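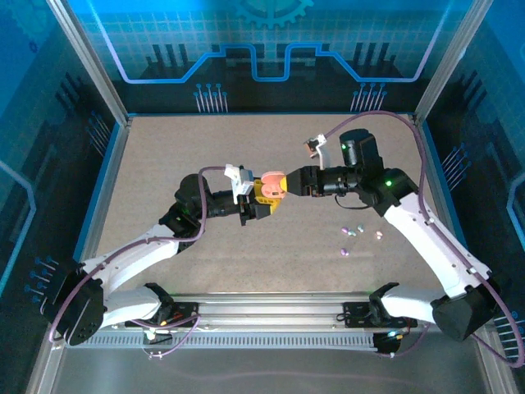

Fig. 1. Toy held between the two grippers, small pieces on the work surface.

Small Parts and a Toy: Sorting and Handling Report
Project group Dramix, spring term

1. What we wanted to find out

How hard is it to tidy up a toy and its loose bits inside a small closed-in space? Easy for a hand. Less easy when everything is candy sized and pale. The brief from the Bråten workshop was short: pick objects, lay them out, write down what goes wrong. We chose a pink and yellow toy plus little pieces in pastel colours.

2. Objects and surface

Toy: rounded pink top, bright yellow base. Two strong colours, so easy to talk about in notes ("pink end", "yellow end").
Pieces: purple, white, light blue. Small. The white ones are a pain against a beige speckled surface, you loose them the moment you look away. Purple much better.
Surface: beige with speckles. Blue panels on three sides with a circuit-board print, gear icon at the back. Nice to look at but busy.

3. Method

Pieces scattered by hand, not in rows. Toy handled seperately from the pieces. Each try got up to 5 minutes, then reset. 18 tries written up in full, the rest only ticked on the sheet. Notes went into the Novano log the same afternoon, mostly.

What we wrote down each time:
- where the toy was held, pink end or yellow end
- which colour went missing first
- anything that rolled

Rolling was not on the list at first. Added after the second try. Round pieces go where they like.

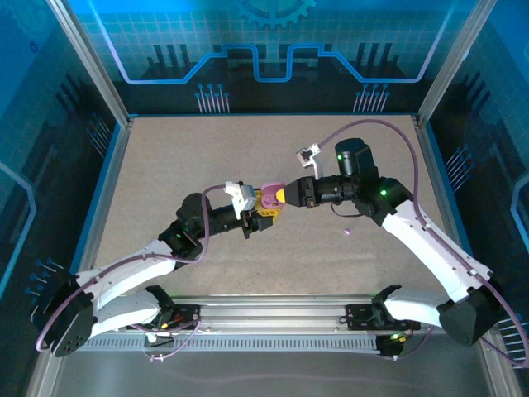 4. Results

Pink end was the easier hold in our notes. Yellow end ok, but more fiddly when both ends were held at once. White pieces most often overlooked, then light blue. Purple hardly ever.
Of the 18 tries, 5 stopped early over something rolling off towards the front rail. No pieces lost for good, one found in a sleeve.

5. What we would change

Darker mat, or no white pieces. A shallow tray for the small stuff. Start the Novano log before the first try and not halfway through. Section on weights is missing, scales were with the Dovance group until December, will add if there is time.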